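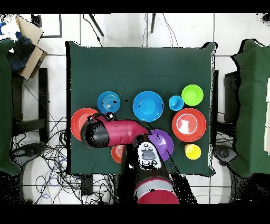
2 min read

Getting smells and stains out of plastic dishes

Tomato sauce and curry leave a film that ordinary dish soap won't shift. Mix baking soda with a little water, rub it on with a soft cloth and leave it for an hour. Rinse in warm water.

For onion smells, fill the dish with equal parts water and white vinegar and let it stand overnight.
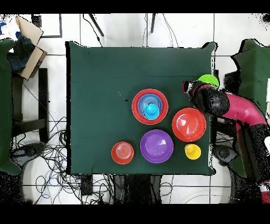 Skip steel wool and scouring powder. Scratches hold color, and the next stain will be harder to lift - a nylon brush is enough.

Dry everything fully before it goes in the cupboard. Lids go in separately, on their sides.

Filed under: Kitchen, Cleaning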